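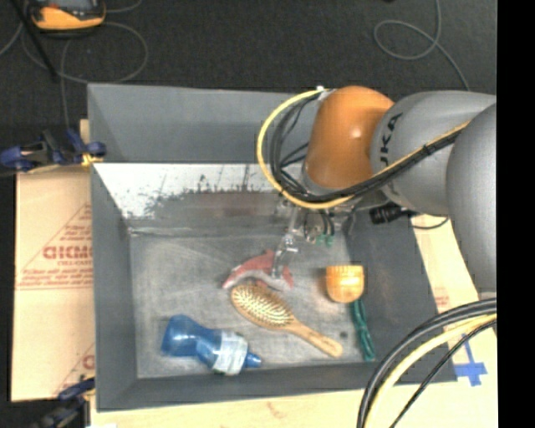
4.2 What the bin looks like after a lot of use

I want to spend a little time on the bin itself, because when I started on this work I treated it as background and that cost me most of October. All the sorting trials at Urstead used the same pattern of big gray bin, ordered through Agarwal, and I figured gray was gray. Well, no! Look at the floor in Figure 3. It's lighter than the sides, it has a metallic look to it, and it's scuffed, with faint scratches and pale streaks. The sloping sides are much duller. So a small item gets one kind of backdrop on the floor and a pretty different one if it ends up leaning on a side.

The back wall is the part I'd warn people about. In Figure 3 the upper area is bright and whitish, and it breaks up along a speckled, dark, irregular edge before you get to the duller gray band underneath (there's a faint reddish-brown patch in that band too, near the middle). I scored bins for wear on a simple sheet with 13 boxes to fill in, and the back wall gave me more trouble than everything else on the sheet put together. Is a speckled edge one mark or fifty? I ended up scoring it by how much of the wall it ran along, and I'm still not thrilled with that.

The red and white curved piece near the center of the floor is an easy one. Even a muted red stands out on gray, you spot it right away, scuffs or no scuffs. I kept pieces like that in the set on purpose as a baseline. The hard ones were the gray and off-white items from the Vereo box, which I'd lose among the streaks even when I was leaning over the bin and knew exactly what I was looking for.

We went through 115 items in all, and I pulled 39 of them aside as "low contrast" before the first trial. That call was made by eye, at my desk, against a sheet of clean gray card. If I did it over I'd hold each item against the floor of a used bin instead (a clean card is way too kind), and I suspect the low contrast pile would grow quite a bit.

One more thing on cleaning. The Ukbridge group wipes its bins down before every run and we only did ours at the start of a set, so please don't line up our wear scores with theirs directly. Wiping takes care of dust and it does nothing for a scratch, and my sheet has a single box for both. I've split that box in two for the scoring used in Section 5.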